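Plimden öffnet Simulationsdienst für zweiarmige Roboter

4. Nov. 2019

Der Softwareanbieter Plimden hat seinen Simulationsdienst Barasa für alle Kunden freigegeben. Mit dem Dienst lassen sich Greifaufgaben für Roboter mit zwei Armen am Rechner durchspielen, bevor eine Anlage bestellt oder umgebaut wird. Bislang stand Barasa nur ausgewählten Testbetrieben offen.

Das Angebot richtet sich an kleinere Werkstätten und Labore, die keine eigene Abteilung für Robotik unterhalten. Abgerechnet wird nach Rechenzeit. Im Grundpaket sind 200 Stunden im Monat enthalten, dazu kommen 28 fertige Tischaufgaben, die sich anpassen lassen. Kunden können Gegenstände verschieben, austauschen oder eigene Modelle hochladen. Die Einrichtung des ersten Arbeitsplatzes dauert nach Angaben des Anbieters rund 30 Minuten, sofern ein Modell des Roboters bereits vorliegt.

Zu den Aufgaben gehören das Ablegen von Stäben in Schalen, das Umsetzen von Gefäßen und das Arbeiten mit beiden Armen auf derselben Fläche. Jeder Durchlauf wird gespeichert und kann später mit anderen Einstellungen wiederholt werden. Gerade bei zwei Armen sei das nützlich, heißt es bei Plimden, da sich die Greifer auf engem Raum leicht in die Quere kämen. Die Tischaufgaben sind absichtlich schlicht gehalten: eine graue Platte, wenige Gegenstände, kräftige Farben. In einer davon liegt ein roter Stab in einer flachen blauen Schale, auf der anderen Seite des Tisches steht eine gelbe Schüssel auf einem weißen Sockel. 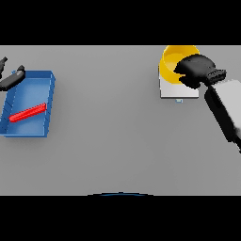
Hauwa Nwachukwu hält den Dienst für brauchbar, vermisst aber Angaben zur Genauigkeit der Kontaktberechnung. Solange nicht dokumentiert sei, wie Reibung und Nachgiebigkeit der Greiferfinger in die Rechnung eingingen, müsse jeder Betrieb seine Ergebnisse am realen Gerät nachprüfen. Für die Planung von Wegen und Abständen reiche Barasa dagegen aus. Auch der Preis sei für kleine Betriebe vertretbar, wenn mehrere Arbeitsplätze über ein gemeinsames Konto laufen könnten.

Bei Plimden verweist man auf eine überarbeitete Dokumentation, die im Dezember erscheinen soll. Darin würden die verwendeten Reibungswerte offengelegt, sagte Produktleiter Ifeanyi Nnaji. Kunden könnten die Werte dann auch selbst ändern. Ein gemeinsames Konto für mehrere Arbeitsplätze ist schon jetzt möglich, allerdings erst ab dem mittleren Tarif.

Zu den Testbetrieben gehörte der Gerätebauer Stinier. Dort wurde Barasa acht Wochen lang eingesetzt, um die Bestückung eines Prüftisches vorzubereiten. Nach Auskunft des Unternehmens wurden zwei der ursprünglich geplanten Ablagepositionen verworfen, weil der rechte Arm sie nur mit stark abgewinkeltem Handgelenk erreicht hätte. Der Prüftisch selbst ist noch nicht in Betrieb.

Kritik kam von Stinier an der Verwaltung der gespeicherten Durchläufe. Sie lassen sich derzeit nur nach Datum sortieren, eine Suche nach Aufgabe oder Gegenstand fehlt. Plimden will das mit der nächsten Version nachreichen, nennt dafür aber keinen Termin.

Barasa läuft im Browser, eine Installation ist nicht nötig. Für den Import eigener Robotermodelle wird ein Zusatzprogramm angeboten, das bisher nur in englischer Sprache vorliegt. Bestehende Testzugänge bleiben bis Ende Dezember gültig – danach müssen die Betriebe in einen der regulären Tarife wechseln. Gespeicherte Aufgaben und Durchläufe werden dabei übernommen.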